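4. Belongings and the First Weeks of Placement

4.1 What children bring with them

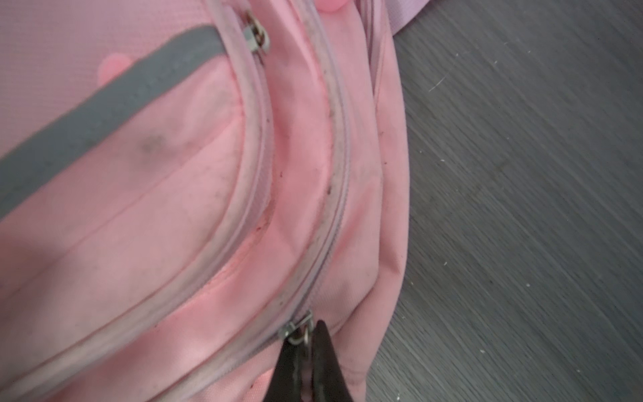
Figure 3. A pink backpack with a gray reflective strip.

Tymofii Sirko put it to us early in the interviews that a foster home learns more from the first evening than from the whole referral file, and that the first evening is mostly spent on where things go. Other foster parents in the Stovach sample made similar remarks, although few had been given any guidance on the matter before a child arrived.

The Stovach sample was drawn from around 400 households approved for short-term or long-term foster care. Households were interviewed in January and again after the child had been in the home for at least four months. The questions covered sleeping arrangements, contact with birth relatives, school transport, and the handling of clothing, toys and papers that came with the child. The present section deals only with the last of these topics. Contact with birth relatives is treated in Section 5.

Foster parents differed most sharply on washing and replacement. One group washed or replaced clothing on the first day and saw this as part of ordinary care. A second group left everything as it was until the child asked for help or a caseworker had visited. Parents in the second group more often reported that the child unpacked without being told to, but they were also more likely to have fostered before, and the two effects cannot be separated with the data at hand.

Agency practice was uneven. The Bestberg office asked for a written list of belongings at each move, signed by both households. The Hener office kept no such list and relied on the caseworker's memory — a practice that several parents connected with lost photographs and school reports. In three cases a missing item was still being discussed at the second interview. Parents described these losses as harder to repair than disagreements over bedtime or food.

Children's own accounts were collected only where the child was at least eight years old and both the agency and the foster parents had agreed. They should be read with care, as the interviews were short and often took place with an adult in the next room. Older children spoke mainly about privacy. They wanted to know who would open their bags, and whether they would be asked first. Mughal's interview guide, which we adapted for this purpose, contains no question on this point, and one was added before the second round.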